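De : Secrétariat technique, Plorkasura
À : liste de diffusion « préhension et collecte »
Date : 3 décembre 2021
Objet : Re: Kit de préhension manuelle Werkmont — avis avant renouvellement

Mesdames, Messieurs,

Le secrétariat technique fait suite au message reproduit ci-dessous, relatif au kit de préhension manuelle proposé par la société Werkmont.

> Le laboratoire Jugah envisage l'acquisition de 2 kits Werkmont pour son
> programme de démonstrations manuelles. La documentation commerciale
> annonce une prise en main immédiate et un jeu de doigts remplaçables.
> Nous souhaiterions savoir si des membres de la liste l'ont utilisé sur
> une durée suffisante, et dans quelles conditions le service après-vente
> a été sollicité. Nous serions également intéressés par le format des
> enregistrements et par leur compatibilité avec Urnorari.

Plorkasura dispose de ce kit depuis le mois d'octobre. L'exemplaire reçu comprenait la poignée, une paire de doigts, une caméra solidaire du corps de la pince, le câble de liaison et une licence du logiciel d'acquisition. À ce jour, 951 séquences ont été enregistrées, dont 206 ont été écartées lors du contrôle, le plus souvent pour un défaut de synchronisation entre l'ouverture de la pince et la vidéo. La version du logiciel diffusée en novembre a nettement réduit ce défaut, sans le supprimer.

S'agissant des doigts, leur surface présente le grain et les fines stries que l'on associe à l'impression 3D. Leur extrémité droite et peu effilée convient aux boîtes et aux pièces à faces parallèles. La saisie d'objets plats posés sur une table demeure difficile et suppose un certain entraînement de l'opérateur. Nous recommandons d'aborder chaque séquence pince ouverte, les deux extrémités visibles à l'image, afin que l'écartement initial puisse être relu sans ambiguïté. 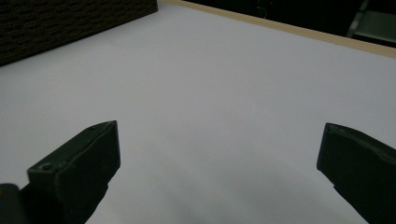
Pour Urnorari, nous ne partageons pas entièrement cette appréciation : l'écartement devrait être lu dans le fichier de mesures et la vidéo servir uniquement de recoupement. Notre équipe a comparé les deux méthodes sur 17 séquences, et la lecture à l'image s'est révélée trop dépendante de l'éclairage du poste. Nous demandons par ailleurs que les fichiers de mesures soient transmis dans leur format d'origine, l'export simplifié de Werkmont ne conservant pas l'horodatage complet.

Le secrétariat prend acte de cette observation, reçue pendant la préparation du présent message, et s'y range pour ce qui concerne les échanges de données entre membres. La consigne relative à la position de départ est maintenue dans nos propres protocoles.

Concernant le service après-vente, deux demandes ont été adressées à Werkmont. La première, portant sur un jeu dans l'articulation, a donné lieu à l'envoi d'une pièce de remplacement sans frais. La seconde concernait la licence, qui demeure attachée à un seul poste — point à vérifier avant toute commande si le laboratoire Jugah prévoit d'alterner entre plusieurs salles. La réponse obtenue renvoie à une offre distincte, dont le tarif ne nous a pas été communiqué.

En l'état, notre avis est favorable pour un usage de collecte courante, sous réserve que la commande mentionne expressément le format des fichiers livrés et les conditions de transfert de la licence. Les membres ayant utilisé la version antérieure de la poignée sont invités à transmettre leurs remarques sur la liste, en conservant l'objet du présent message.

Veuillez agréer, Mesdames, Messieurs, l'expression de nos salutations distinguées.

Le secrétariat technique
Plorkasura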